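Two arm build in the spare room, cable routing?

llinos_l
How are you all running the cables to your grippers? Mine go straight down the forearm and the wrist tugs on them every time it rolls. I've already pulled one connector loose, and my Witer controller just faults out when that happens (loudly!).

leo_monti
Zip tie everything to the forearm, tight, the whole length. I've had mine like that for almost 3 months and haven't had a fault yet.

iolo_hopkin
Tight is how I broke two of them, Leo. The wire fatigues right at the last tie. Leave a big loop at the wrist and let it flop.

leo_monti
And then the loop catches on whatever you're reaching for. No thanks. My arms fold towels, there's always something to snag.

llinos_l
So one of you breaks wires and the other one drags towels around, great. Emlyn, didn't you redo yours in June? What are you testing with now?
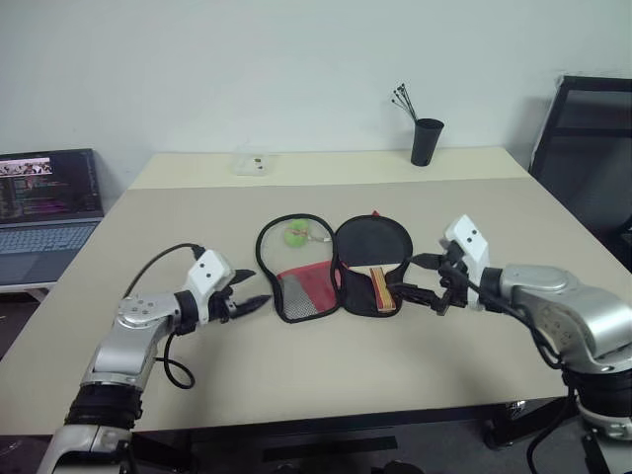
Emlyn Rowlands
Yep, redid both sides. I'm with Iolo on this one, I like a big lazy arch off the top of the left gripper, then back down under the forearm. The right one I run back along the arm. I'm on the paddle case these days, right hand on the handle, left hand waiting by the case with its fingers open. I picked a paddle with black rubber and the case is black inside too, so yes, Leo, I made it hard for myself. The handle is the part I'd aim for, the wood and that red and yellow stripe are way easier to pick out. Llinos, before you buy anything, try moving your first tie four inches back from the wrist and see if the faults stop. If they don't, post your wrist limits and I'll compare them with mine tonight.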